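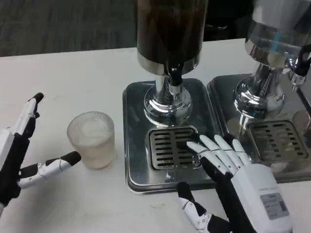
Two drink dispensers on a white tabletop, each on its own steel tray.

Household Tips: Keeping Loan and Bank Papers in Order

By Shalini Vishwakarma

Most households have more loan paperwork than they think. There is the mortgage or the lease, the car note, a store card or two, and maybe a personal loan that paid for the roof. The papers come in at different times and end up in different drawers. When a lender asks for one of them, or makes a mistake that only you can prove, you need to find it the same day.

The system below takes one accordion file, one envelope and an evening to set up. I use the kitchen table and start after supper, when the table is clear.

What you need

An accordion file with at least twelve pockets
A large envelope that closes
A pencil and a black marker
A stapler (paper clips catch on other pages and come off)
A sheet of lined paper for the front of the file

Sorting the pile

Bring everything to one place before you read any of it. Check the glove box, the desk, the top of the refrigerator and the bag you carried to the closing. Open every envelope and throw the outer envelopes away, unless one has a postmark you might need to prove a mailing date.

Make one stack per lender. Do not sort by date yet. If a loan was sold from one company to another, keep both companies in the same stack and put the transfer letter on top. Our car loan started with Radebe and was moved to Zalano in its second year, and for a while I had two stacks that were really one loan. The transfer letter gives the date the new company started taking payments. Write that date in pencil on the pocket.

Inside each stack, pull out the signed papers first. These are the promissory note, the security agreement if there is one, and any letter that changes the rate or the due date. Staple each one separately. They go at the back of the pocket and stay there for the life of the loan.

Statements go in front of them, newest first. Once you have the year-end statement and have checked it against the monthly ones, most of the monthly ones can be shredded. Keep the ones that show a fee you disputed.
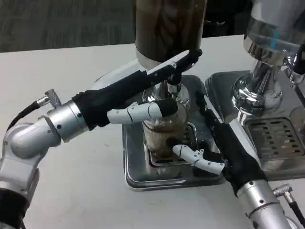

The cover sheet

The lined sheet at the front of the file matters more than the pockets do. For each loan, write down the lender, the last four digits of the account number, the due date, the regular payment and the phone number for payoffs. The payoff number is often different from the customer service number. Do not write full account numbers or passwords on this sheet.

Leave a blank line under each loan for changes. Use pencil for the payment amount if the rate is adjustable.

Checking a payoff quote

The balance on your statement is usually not the amount it takes to close the loan. Interest builds up between the statement date and the day the payment arrives. Before you send a final payment, ask for a written payoff quote and read the "good through" date. If your check gets there after that date, you will owe a few more days of interest, and the loan will stay open until it is paid.

When we paid off our roof loan, the statement said $3,919. I asked for the quote anyway, and it was higher. If I had mailed the statement amount, there would have been a small balance left, and a late fee could have been charged on it.

Write the per-day interest from the quote on the cover sheet. If the payment is going to be late by a couple of days, you can work out the extra yourself and call to confirm it.

After the last payment

A paid loan is not ready for the shredder. Wait for these papers and put them in the large envelope:

The paid-in-full letter
The original note, if the lender returns it marked paid
The lien release, for a car or a house
The final statement showing a zero balance

For a car, the release may come as a separate form or as a clean title, depending on your state. For a house, the release is normally recorded with the county, and you can call the recorder's office to ask if it is there. Do this a month or two after the payoff. Ours had been sent to the wrong address in Senilholm and it took three calls to get another copy. It is much easier to fix while the lender still has your file close at hand.

Keep the large envelope for as long as you own the property, and for several years after that. It takes up very little room.

If you sign for someone else

Put any loan you have cosigned in your own file, with its own pocket. Ask the lender if you can get copies of the statements or have online access to view them. If the lender says no, ask the borrower to send you a picture of each statement. A missed payment can show up on your credit report as well as theirs, so mark the due date on your own calendar.
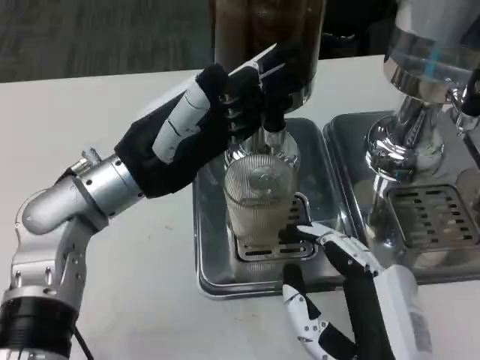
Get a copy of the note at the signing, too. It is harder to ask for one later.

Automatic payments

List every automatic payment on the back of the cover sheet, with the account it comes out of. If you ever change banks, this list is your checklist. Leave the old account open with enough in it to cover one more round of payments. I leave $500, which is more than ours come to. Close it once each payment has gone through the new account at least once.

Check the escrow part of a mortgage payment once a year. When taxes or insurance go up, the automatic amount may need to be changed if you set it up through your bank. One year our shortage was $1,388, and the letter gave us the choice of paying it all at once or spreading it over the year. Put letters like that one in front of the statements until they are dealt with.

Phone calls

Keep the pencil with the file. When you call a lender, write down the date, the time, the name of the person and what they told you. Two lines are enough. If they promise to remove a fee, ask for that in writing and make a note to look for it on the next statement.

Where to keep the file

A closet shelf away from outside walls is a good place. Avoid the basement, the garage and the cabinet under the sink. A small fire-resistant box is worth having for titles, deeds and the large envelope, but many of them are not waterproof, so put the papers in a zip bag first.

Tell one other person in the house where it is. I go through ours every December, replace the cover sheet if it has gotten too messy to read, and shred what is no longer needed. Last year the Sarkedov store card came off the list, and its pocket now holds the appliance warranties.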